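4.2 Changing the Bottle on a Prukurell Cooler

Use 5-gallon bottles with an unbroken cap seal. Keep full bottles on a flat floor, out of direct sunlight.

CAUTION: A full bottle is heavy. Lift with your knees bent and your back straight.

1. Turn off the HOT and COLD switches on the rear panel.
2. Lift the empty bottle straight up and set it aside.
3. Wipe the collar and the feed probe with a clean, damp cloth. Do not use bleach on the probe.
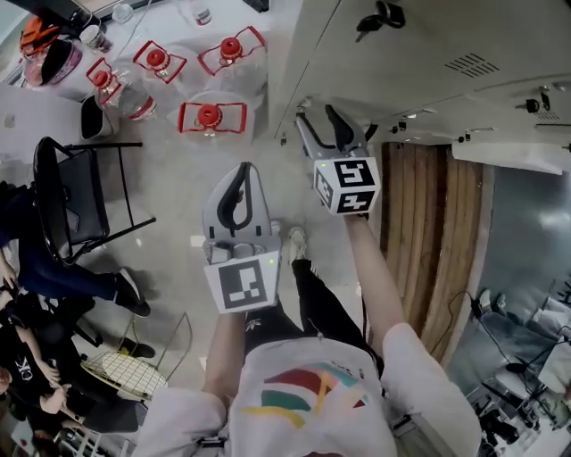

4. Peel the label from the cap of the new bottle. Leave the cap itself in place.
5. Tilt the bottle over the collar and lower it until the probe pushes through the cap.
6. Hold the HOT tap open until water runs without spitting, then close it.
7. Turn both switches back on. Allow 30 minutes before drawing cold water.

NOTE: If error 11 stays on after step 7, the probe is not fully seated. Repeat steps 1, 2 and 5.

To replace the collar gasket, see Section 4.3.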